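Home Explore Notifications Lists Profile

Talunen
27/12/2025

Grultero two-arm kit from Hirkis, on the bench now. Thread on the household task pack, which is sold separately.

Pack licence runs 133 a month per cell. Parallel grippers are included. Table and props are not.

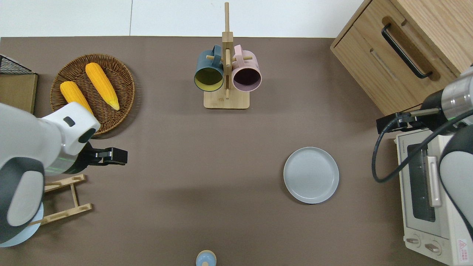 p. 28

Mug tree task: handles on short pegs, little clearance. Both mugs are on the tree with the arms clear of it. Corn in the wicker basket is the soft-grip case.

Firmware 2 changed the force limits. Redo calibration before loading any older task file.

Cable on the right arm hangs in a loop. I would want a clip in the box at this price.

Guerreiro sells a comparable pack. Not tested yet.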